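Numbering a run of a diocesan weekly when the printed volume numbers are wrong

Jayson Calimlim
Posted Mon 11 January

I am indexing a Catholic weekly for the Villanueva parish library. We hold 460 issues in 26 boxes, mostly single copies, broadsheet, folded once. The paper changed its title twice and its volume numbering does not behave. Volume 9 runs for a full year and then starts over at No. 1 still as Volume 9. Several Lenten issues carry the number of the week before. One April issue has two different numbers, one on the front page and another in the running head on page 5.

The catalog is in Tellmont, which wants one unique value per issue and sorts on it. I started by typing the volume and number as printed, and the import now rejects the repeats. Before I redo this, should I correct the numbers, add a letter to the duplicates, or drop them and use something else? I also need the box labels to agree with whatever I choose. At present each box has the title, volume range and date range in pencil, and most of those ranges are wrong for the reason given above.

A second point: some issues have a supplement with the bishop's pastoral letter, separately paged, no date of its own. I have been treating these as part of the issue they were found in.

Mireille Haddad

Use the date of issue as the key. Volume and number go in a separate field, transcribed as printed, errors included. Do not correct them in that field. People who cited the paper in parish histories copied what was on the page, and a reader coming from one of those footnotes has to be able to find "Vol. 9, No. 14" even if there are two of them. If you have worked out the correct number, put it in a note in square brackets.

Format the key as year, month, day, all digits, with leading zeros, so that it sorts properly as text. Add a two-digit suffix for the edition, 01 for the regular issue and 02 for a second edition or an extra with the same date. Put the suffix on every record, including the ones that have no second edition. If you add it only where needed, the sort order will be wrong in some systems and you will have mixed key lengths to clean up later.

For the title changes, make three title records and link each issue to the title on its own masthead. Check the masthead and not the editorial box on the inside page. On a weekly the editorial box was often left standing in type for weeks after the title changed.
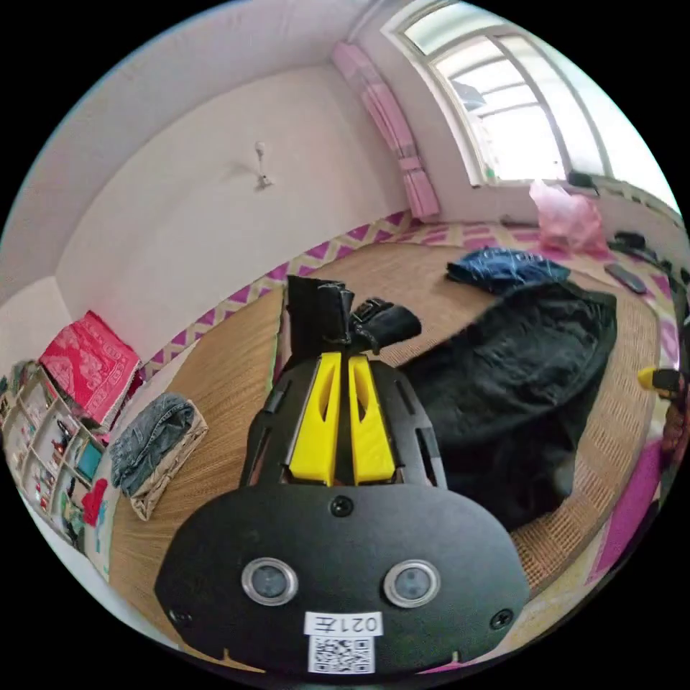 Box labels should carry no information that can turn out to be wrong, and volume ranges are the usual offender. Give each box a running number, three digits, and record its contents in the catalog only. If a box has to be split across two shelf positions, add one character for the side. Keep it as short as the white label in the photo – 021 and 左, for left – with the QR code as a separate small sticker directly beneath, so either one can be replaced alone. For archival boxes I would print on acid-free stock and put the label on the short end, and the code should resolve to the box number only, never to a web address. Addresses change when the catalog moves to another host.

Supplements: give the pastoral letter its own record, with the parent issue's key plus S1. Note "found with issue of" and the date. Inserts migrate between issues when a run is handled, so where it was found is evidence and should be recorded as that. The letter itself is normally signed and dated on the last page. Compare that date with the parent issue. If the letter is later than the newspaper it was tucked into, you know it has moved.

zevance

We just corrected the numbers in ours and it was fine. Took a weekend. Letters after the duplicates (9a, 9b) also work if it's only a few. I don't think readers care very much, they mostly come in looking for obituaries and First Communion lists.

One thing on Tellmont: the import rejects duplicates silently after the first 2,000 rows, so look at the row count at the end and not just at the error screen. We were on the version hosted by Drutarent, yours may differ.

Jayson Calimlim

Going with the date key and the separate transcribed field. I tested it on the boxes for the first title and it sorts correctly, including the week with an extra for the cathedral dedication.

One remaining case: 2 issues have no legible date because the top of the front page is torn away. The Mass schedule inside gives the Sunday of the liturgical year but not the year.

Mireille Haddad

The Sunday fixes the week. For the year, use the advertising: run the feast-day notices and any dated parish events against an Easter table, and you will normally be left with one candidate. Enter that date in the key and write "date inferred" in the note with the page you took it from.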